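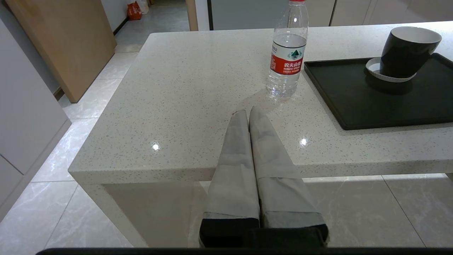 Clearing a counter is the chore that companies building home robots talk about most, and it is a fair place to judge them. The job has no fixed steps. A person walks in, sees what is out, decides what goes in the sink and what stays, and is done before the coffee is ready. A robot has to work all of that out from whatever its cameras give it. A plastic bottle standing on a speckled white counter is a harder target than it looks, with clear walls that let the background through and overhead lights shining back off the stone. The black mug on its saucer is harder still. It sits on a tray with a raised rim, so a gripper coming in low meets the rim first.

Etusside, which sells a wheeled robot with one arm to apartment operators, says its current model can clear a counter of 6 items without help. Its engineers put the success rate at 91 percent per item. That sounds high until you multiply it out. Six items in a row at 91 percent means the whole job goes right a little more than half the time. The rest of the time somebody gets a message on their phone, or finds a cup on the floor.

Speed is the other problem. The company allows four minutes for the job. Most people would take less than one, and they would wipe the counter too. Wiping is still on the list for next year.

Drakholm took a different road and stayed out of kitchens. Its arms work in small factories, mostly loading parts into machines and packing finished ones into trays. The parts come in the same way every time, the lighting doesn't change, and no one leaves a grocery bag in the aisle. One worker now looks after two of the arms on a shift. Shops that bought them in March were still running them when we called in the fall, and the main complaint was the wait for replacement finger pads.

Kaplan, a laundry service, tried an arm for folding towels and sent it back. Flat towels were fine. Towels straight out of the dryer, in a heap, were not, and the staff spent their time laying them out for the machine - at which point they could have folded them.

So can a machine do the chores yet? On a shop floor, for one narrow task, yes, and it may pay for itself. At home, it can do parts of some of them, slowly, with a person nearby. Etusside plans to rent its robot by the month to start with, and has not set a price.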